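Sarnis 300 Countertop Food Waste Dryer

Product code 2696
Supplied by Borkberg

The Sarnis 300 reduces kitchen scraps to a dry, coarse material that can be stored until the next compost collection. It is intended for homes, break rooms and small classrooms. The bucket lifts out by its handle and can be washed by hand or in a dishwasher.

Accepted: fruit and vegetable peelings, coffee grounds, eggshells, cooked rice, bread, small fish bones.
Not accepted: beef or pork bones, cooking oil, fruit pits, plastic labeled as compostable.

Specifications
Rated power: 300 W
Cycle control: automatic, humidity sensor
Odor filter: replaceable carbon cartridge, part 848
Spare bucket: part 2831
Lid: locks during the cycle
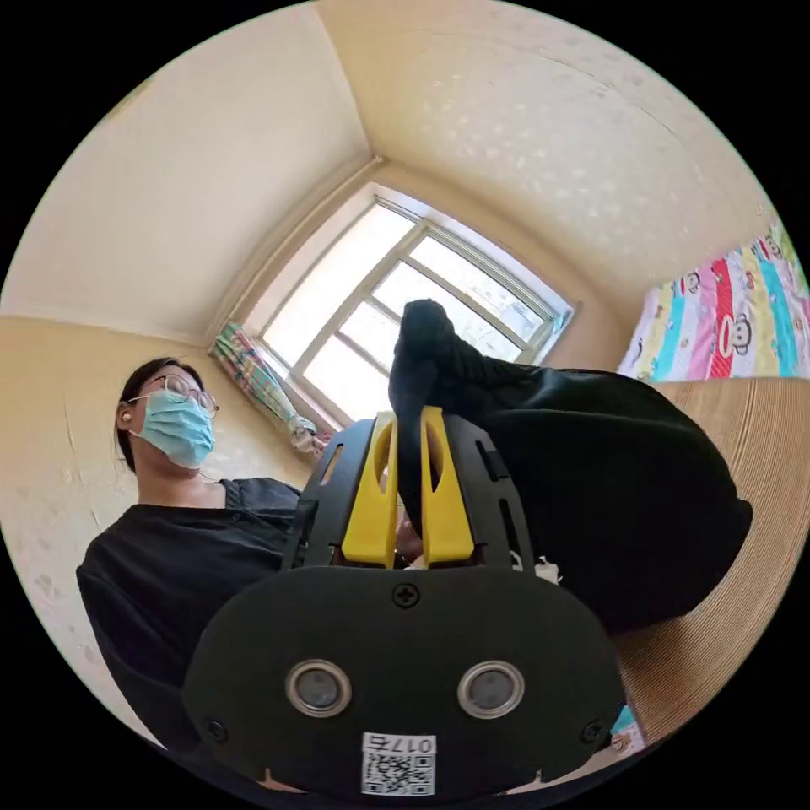
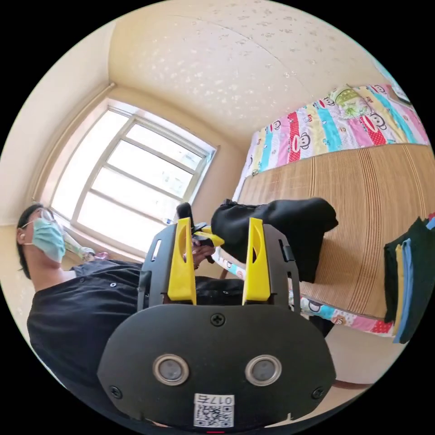
Can the dried output go straight into potted plants?
Dried output is not finished compost. Mix it with soil, keep it moist and leave it for several weeks before planting. Used directly, it can grow mold on the surface.

Filter cartridges should be replaced when odor is noticed during a cycle. Do not rinse the carbon. Empty cartridge shells can be returned to Borkberg with any parts order.

Parts and service: Faith Minja, Borkberg parts desk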